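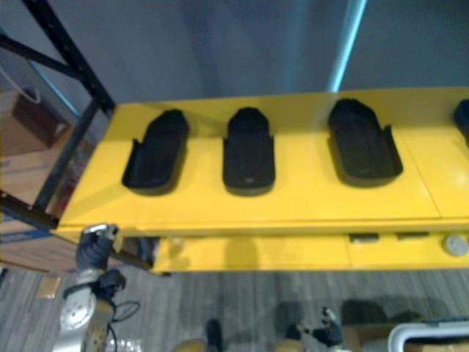
Sorcha Mac Carthaigh asked whether a two-arm cell can be bought on one year's budget or has to be split over two. It can be done in one, provided the station work is priced at the same time as the arms. The answers below start from her question and cover what other sites have asked since.

## What should the first budget include?

Both arms, both grippers, the shelf unit with its trays, the rack, cabling, and setup labor. Sites that order through Daly often list the arms alone and come back for the rest in a second request. Send one request.

## How much should we set aside for the station itself?

Our station came to $3493, not counting the arms. That covered the shelf unit, the rack and the light strip. Shipping was billed separately.

## Do we need two arms?

It depends on the task. For picking from trays, one arm is enough. If one arm has to hold the shelf or a box while the other reaches, plan for 2 from the start — adding the second later means redoing the mounts and the floor layout.

## Which trays should we order?

Open-front trays, set in a single row. Leave them empty while you check that the gripper can reach every position, then load parts. Erner sells trays singly, so order spares with the first batch.

## How long does delivery take?

Allow 14 weeks for the arms. Grippers from Irkero take 5 weeks and can be ordered later, but the quote should be in hand before the budget closes in January.

## Does the floor need any work?

Carpet is fine for a test station. For a permanent one, ask facilities about a hard floor and put that cost on their sheet.

## Can we lease?

Dasitz leases arms but not stations. Trays, racks and shelving have to be bought outright.

## What do people forget?

- Cable length, including slack for full reach
- Storage for shipping boxes until the return period ends
- A spare set of gripper fingers
- Staff time for the first month

## Who approves the request?

Your department head signs first, then purchasing. Attach the quotes and a floor sketch with the rack position marked.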